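Home | News | Projects | Guidance | Contact

New labeling rule for simulated kitchen runs

Plevitz has changed how simulated trials are logged. Starting Dec 10, 2025, every run with an arm working at a heating appliance needs a written end condition before it starts. "Food in oven" will no longer pass. Say which item, which surface, and where the gripper must be when the run stops.
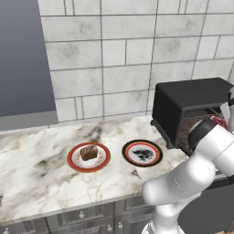 Jirayu Khunthong checked 585 of the October logs and found that two reviewers often scored the same run differently. Older logs can stay as they are. Batches over 200 runs need a second reviewer.

Recent items
Sikmont gripper checklist
Naming scene files
Pongsiri site visit notes

We use cookies. Accept | Settings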